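Projects > Stornlow Workshop > Galleries > Teaching by Hand

Teaching by Hand: Bench Work at Stornlow
By Severyn Horobets | April
Shares 16 | Comments 2

Stornlow is the shared bench where we record tasks for the Atinga kitchen set. An operator moves the arm through a task, either by holding it near the wrist and guiding it or by driving it from a pair of hand controls. The joint positions and the wrist camera video are saved together. One run through a task is one episode. The target for each task is 300 usable episodes, and at the end of April the archive stood at 3038.

Most of the time goes into the parts between episodes. Objects get moved to new starting spots, the arm goes back to its rest pose, and the operator writes down anything odd. An episode with a long pause in it is usually thrown out, as the pause gets learned along with everything else.

Hand guiding is quicker to pick up. New operators start with it and are asked to do the same short reach until their speed is even. It works poorly for anything with two arms, so those tasks are done by remote control. The Zoden controls have no force feedback, and operators have to judge contact by eye. Flat items such as boards and trays take the most practice because a small twist at the wrist becomes a large swing at the far end.

The gallery has one picture so far. More will be added when the tray tasks are finished. Click to enlarge.

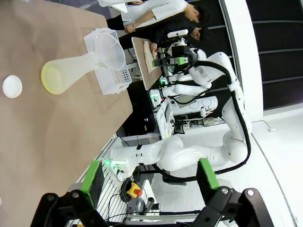
A wooden board held upright in the gripper, with a hand reaching toward it. The funnel, basket and round lid are on the table on the near side.

Aba Quansah wrote in to say that the hand-guided episodes should be kept in their own folder. When she mixed them with remote ones at Flutotstead, the trained arm slowed down halfway through a reach, and splitting the two sets fixed it. She also asked how long the rest pose is held before recording starts.

It is held for 2 seconds. The folders have been separate since the second task, and the file list now shows which is which.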